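Skornthorpe (film)

Skornthorpe is a slow-burn crime thriller set in a salt-mining town of the same name, and I've been keeping this entry up for the wiki because it's one of my favorite small films and the old article was a stub with two dead links. I've seen it more times than I'd like to admit, so if I wander off into opinion, feel free to edit me!

Plot

A debt collector drives into Skornthorpe to pick up 4,000 in cash from a mechanic who owes it to the Drandulgate outfit (a smuggling family that runs everything from the fuel pumps to the bowling alley). The mechanic is missing, his brother is lying about it, and the only road out closes at dark. Most of the running time covers a single night. I won't spell out the ending, but watch the tow truck – it's parked in the background long before it matters.

Production

The movie was made by Hviid, a tiny company that had only done shorts before. The shoot took place in August, mostly at night, with a crew small enough that the sound department also drove the picture cars. The bowling alley was a real one, closed for the season, and the lanes never quite worked, which is why you hear so many balls and see so few pins fall.

There are two cuts. The festival version is slower and has the long breakfast conversation between the brothers. The release version drops it and adds a voiceover I could live without. If you have a choice, go with the festival cut (it's the one on the disc, under extras).

Music

The score is nearly all bowed bass and organ, credited to a band called Skarnance. They pressed 500 copies of the soundtrack on vinyl and I missed out on every single one of them. The closing track runs over the whole end crawl and is worth staying in your seat for.

Reception

It opened on 2 screens and later played in more than 274 towns through a film club circuit, so most people I know who love it saw it in a library or a church hall. Reviewers liked the leads and the desert photography. The usual complaint is the middle stretch at the motel, and I get it – that part drags on a first viewing. I've come around to it since, mostly for the phone call scene. 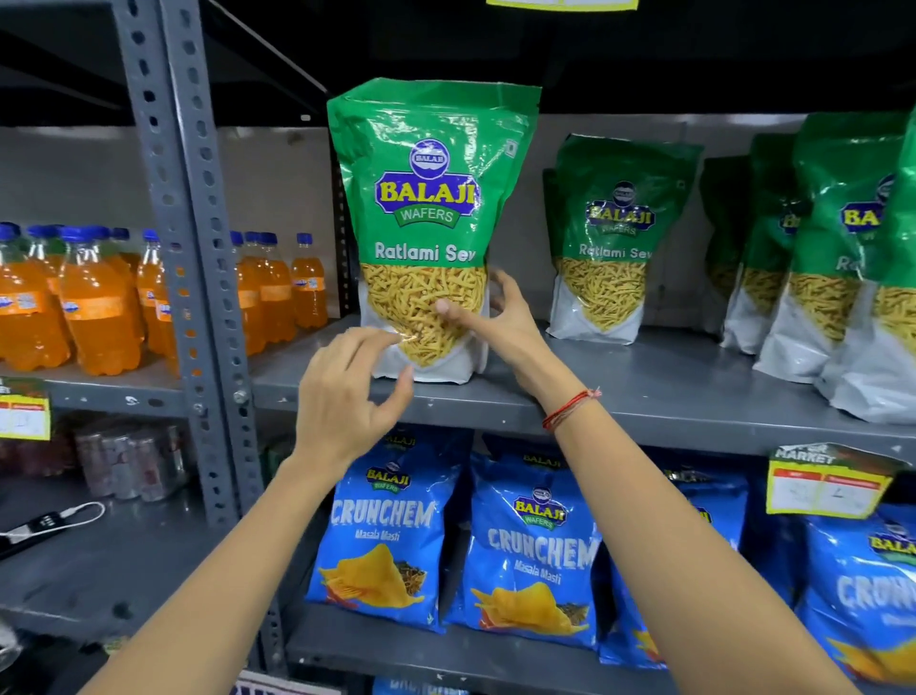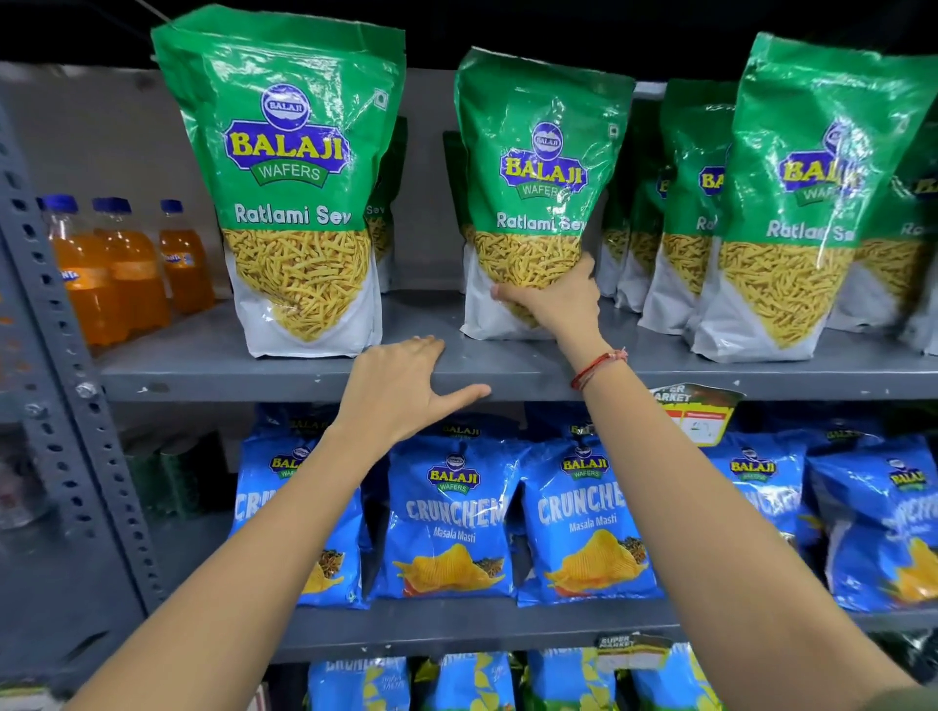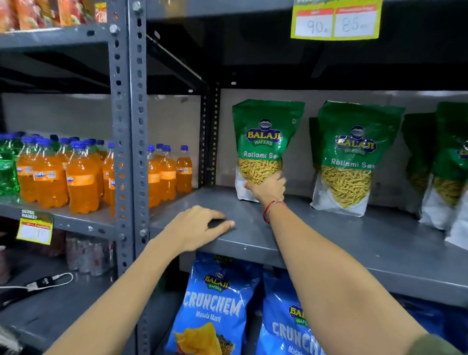 Balaji Wafers Ratlami Sev on a store shelf

Categories: Crime thrillers | Independent films | Films set in mining towns

Page last edited Feb 24, 2024. I still need a source for the running time of the festival cut, so please leave a note on the talk page if you have the disc handy.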